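How I set up a donut pick-and-serve task for our arm

Last time I wrote about the Novero gripper I promised the boring part: how to lay out a food task so the policy you train on it is worth anything. So, donuts! The plan is that someone orders by flavor and the arm brings the right box to the tray.

Step 1. Fix the fixtures, move the food. I put the display trays side by side and tape the corners so they stay put between episodes. The donut boxes go wherever I feel like dropping them, turned a bit each time.

Step 2. Give the handover a real target. A person stands across the table holding the serving tray at waist height. People drift, and you want that drift in your data (my first set used a tray on a stand, and the policy fell apart the moment a human held it).
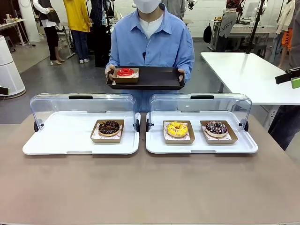 Serving tray held across the table, display covers open.

Step 3. Start with the covers open. Closed covers are a second skill and I train them separately, then chain the two. I tried it all in one go in June and spent 500 episodes teaching the arm to bump into plastic.

Step 4. Check the wrist view before you record anything. The box should be in view, with both fingertips showing, before the gripper closes. Those green pads are easy to pick out, so if you can't see them, your mount has slipped.

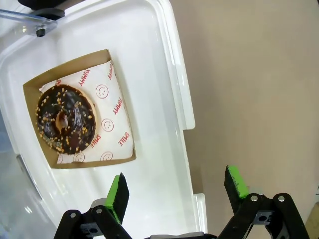
Step 5. Grab the box, never the donut. Glaze on the pads ruins your next ten grasps – wipe them anyway between sets.

Step 6. Train, then hold out a flavor. I collected 1,099 episodes and kept one topping back completely. Boxes with known flavors got delivered 98 percent of the time. The held-out one did worse, mostly on choosing the box, and I'm still poking at that with the Slanina labeling tool.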